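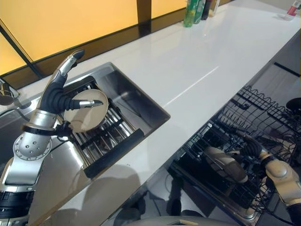 January, 9.40 am

Back at the desk with a pot of tea and the winter occupancy returns, which I promised Nazma Kumarasinghe I'd have tidied before she gets in from Julach. The operators have been wonderfully patient with us this season and I do want to give them something worth reading in return.

First job was the guesthouse sheets. Jestville came in as one long file, 2,265 booking lines, every one of them with the arrival date typed as text (bless them). Spent the better part of an hour converting, then found the day and month had swapped themselves for anything before the thirteenth. Fixed now, but please use the copy in the shared folder and leave the one in my downloads alone!

Mida is in much better shape. They've finally split overnight guests from day trippers, the way we begged them to last autumn, and you can see straight away that the coach visitors were hiding how quiet the rooms had been midweek. I'd been telling everyone the town had recovered. It hasn't, quite – the cafés have, the beds haven't. I'll need to eat a bit of humble pie at the next call.

11.15 am

Rang Lã about the ferry counts. Lovely chat, mostly about her daughter's skating, but she did confirm the harbour counter was off for 5 days over the holidays, and those zeros are real gaps and should be left blank. I had been averaging them in. Re-ran the month without them and the arrivals line stops doing that odd dip that had Nazma and me arguing over the weather.

(Note for anybody new: Lã here is the person at the harbour office, and her surname is also in the contacts list, so search by first name.)

2.30 pm

Visitor survey. We have 173 completed forms from Julach and only 55 from Jestville, so I'm not comfortable putting the two side by side in one chart, however nice it would look. The Julach ones lean heavily towards families on the ski package, too. I've kept them as separate tables for now and written a line under each saying where the forms were handed out.

Favourite comment so far: "Came for the snow, stayed for the cinnamon buns, please open the bakery on the holiday." I've coded it under both food and opening hours.

Still to do: chase Mida for the campground figures, ask Nazma whether we count the long-stay contract workers as visitors (I say no, she said yes last year), and colour the seasonal chart so it prints properly in grey. The labels on the left axis are too small as well. Will start there tomorrow.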